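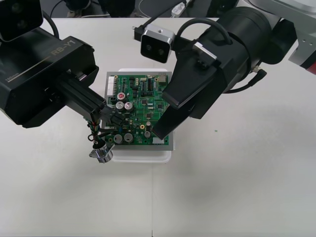 第4章 双臂协作工位的安全规范与作业准则

学习目标

学完本章后,读者应能够:
说明机器人本体、机器人系统与机器人应用三个层次在标准体系中的区别;
对双臂电子装配与检测工位进行任务分解,并编制危险识别表;
区分准静态接触与瞬态接触,指出各自的验证方法;
写出线束插接、板卡压持两类作业的最低工艺要求;
编制工位变更记录,并判断哪些变更须重新进行风险评估。

先修内容:第2章(末端执行器)、第3章(坐标系与标定)。

4.1 引言

前三章讨论的对象是单台机械臂。本章起,讨论对象改为由两条机械臂、末端执行器、视觉模块、工装托盘和被加工件共同构成的工位。对象的改变带来责任划分的改变。制造商对机械臂本体的安全功能负责,集成商对整个系统负责,使用单位则对具体应用及其日常维持负责。三者的边界须在技术协议中写明,口头约定不作为验收依据。

电路板作业是双臂工位的典型应用。一侧夹爪夹持导线,另一侧手指压住板面,两臂的工作区在同一块电路板上方重叠。从力的量级看,此类作业远低于焊接或搬运;从约束条件看则较为苛刻。被加工件同时受静电、机械应力和异物三类因素限制,线束属于柔性件,其形状不能由夹持点的位姿唯一确定。设计人员若只按刚性件的规则编制程序,碰撞检查的结论不完整。

本章以Stutthorpe工厂的板卡工位为贯穿案例。该工位由集成商Masero设计,工位编号46,作业内容为控制板的线束插接与通电前检查。案例资料由工艺工程师Kgomotso Joubert和安全工程师Charmaine Van Wyk整理,文中引用的规程版本批准日期为2025年8月12日。为便于教学,部分参数作了删减。

4.2 标准的层次与适用

机器人安全标准通常分为三层。第一层为通用安全标准,规定风险评估和风险减小的一般原则,代表文件为ISO 12100。第二层为涉及多类机械的标准,例如控制系统安全相关部件的ISO 13849-1。第三层为具体机械类别的标准,工业机器人适用ISO 10218系列,其中第1部分针对机器人本体,第2部分针对机器人应用与机器人单元。

使用标准时应注意以下几点。

(1)引用标准必须注明年份版本。不注年份的引用在版本更替后会产生歧义,审核时难以追溯。

(2)第三层标准有明确规定的,优先执行第三层;未作规定的,回到第一层和第二层。

(3)机械安全标准不涵盖产品质量。静电防护、焊点应力、连接器插拔力等要求另有依据,应单独列表,不得并入安全条款。

(4)企业内部规程可以严于标准,不得宽于标准。

“协作机器人”一词在技术文件中应慎用。协作是应用的属性。同一台机械臂装上尖锐工具后,原有的接触安全结论即告失效。

4.3 术语

本章使用下列术语。

共享工作区:两条机械臂在正常程序中均可到达的空间。人员可进入的部分另称协作空间,二者可以重叠,须分别标注。

准静态接触:人体部位被夹在运动部件与固定部件之间,或夹在两个运动部件之间,且压力持续作用的接触。

瞬态接触:人体部位受到撞击后能够退开的接触。

压持:以末端执行器的手指或压块将工件保持在工装上,不形成夹持力闭合的动作。

释放姿态:急停复位后,机械臂可在不损伤工件和线束的条件下张开夹爪的姿态。

4.4 任务分解与危险识别

风险评估从任务开始。仅列出设备危险而不列出任务,容易遗漏换型、清洁和排障阶段。46号工位的任务分解包括上料、定位、导线抓取、插接、压持检查、下料、夹爪更换、相机标定和故障处理。其中后三项须由人员进入协作空间完成。

双臂工位特有的危险源如下。

臂间夹挤。两臂相向运动时,夹爪、腕部和相机支架之间可能形成夹挤点。仅对单臂设定限力不足以控制这一危险,必须校验两臂合成后的接近速度。

手指与台面夹挤。平行夹爪的长手指向下压持时,手指与工件或台面构成准静态接触条件。手指端部面积小,压强可能先于力值超限。

附件突出。相机模块及其支架改变了腕部外形。碰撞模型若沿用制造商提供的裸臂模型,计算间距将偏大。

线缆牵挂。腕部外置线缆在大角度回转时可能绷紧,或钩住工装。线束末端带有金属件时,其摆动范围也应计入扫掠空间,并检查其与带电部位的间距。

对每一项危险,应记录任务、危险部位、可能的伤害、暴露频次、现有措施和剩余风险。措施按固有安全设计、安全防护、使用信息的顺序选取。警示标识属于使用信息,不能代替前两类措施。

4.5 工件与线束作业的基本要求

4.5.1 工装与台面

托盘应对电路板的平面位置和方向形成唯一约束,板边不得承受侧向冲击。压持期间,受压区域背面应有支撑。台面应采用哑光浅色表面,以降低反光对双目视觉的干扰,并使脱落的元件和碎屑易于发现。每批作业开始前检查台面,发现异物即清除并登记。

4.5.2 压持

压持点应在工艺文件中以坐标和图示双重标明。电解电容、连接器外壳和细间距芯片不得作为压持点。压持力由力控环节设定上限,位置控制模式下不得执行压持。手指材料及其对地电阻按静电防护文件执行。

4.5.3 导线夹持

多根导线成束夹持时,夹持力以最细导线的绝缘层不产生永久变形为限。夹持点至连接器应保留弯曲余量,禁止以导线为受力件拉动电路板。插接完成后,夹爪先卸力,再张开,最后退出,三个动作在程序中分别设置到位判断。

4.5.4 急停后的处置

急停时,一侧夹爪可能仍夹有导线,另一侧仍压在板面。此时直接复位并执行回零,会使导线受拉或板面受刮擦。规程应规定释放姿态、两臂的退出次序以及操作者的站位。案例工位规定压持臂保持不动,持线臂先行释放,确认导线松弛后压持臂方可抬起。

4.6 验证与记录

接触力与压力的验证应在实际应用上进行,测量点取自危险识别表,不得由测量人员临时选择。测量时装上全部附件,并采用程序中的最高速度和最不利姿态。每一测量点的结果连同姿态、速度和负载参数归档。

案例工位使用名为Nelia的记录系统。每完成3,000次插接循环,系统提示进行一次夹爪对中检查和线缆外观检查;检查表共13项,任一项不合格即停机。夹爪手指更换、相机支架调整、托盘改型和运动程序速度修改属于须重新评估的变更。操作界面文字修改等不影响运动和力的变更,登记后即可执行。

案例 4-1 支架位置变更

4月,维护人员Naidoo为改善视野,将一侧相机支架沿腕部外移。程序未作修改,碰撞模型也未更新。试运行中,支架与对侧腕部的间距小于规程限值,监控功能触发停机,设备和工件均未受损。复查认定,变更单将该项归入“视觉参数调整”,因而绕过了安全评审。修订后的变更单增加一栏:本次变更是否改变任一运动部件的外形或质量。填“是”者一律转交安全工程师。

请结合4.4节回答:该变更影响危险识别表中的哪些条目?若外移的同时降低了运行速度,原有接触力测量结果能否继续使用?说明理由。

4.7 本章结构

4.8节给出双臂接近速度的计算方法;4.9节讨论接触压力测量装置的选择与布置;4.10节说明柔性线束扫掠空间的估算;4.11节给出变更单和检查表的完整格式。习题附于章末,标有星号的题目需使用第3章的标定数据。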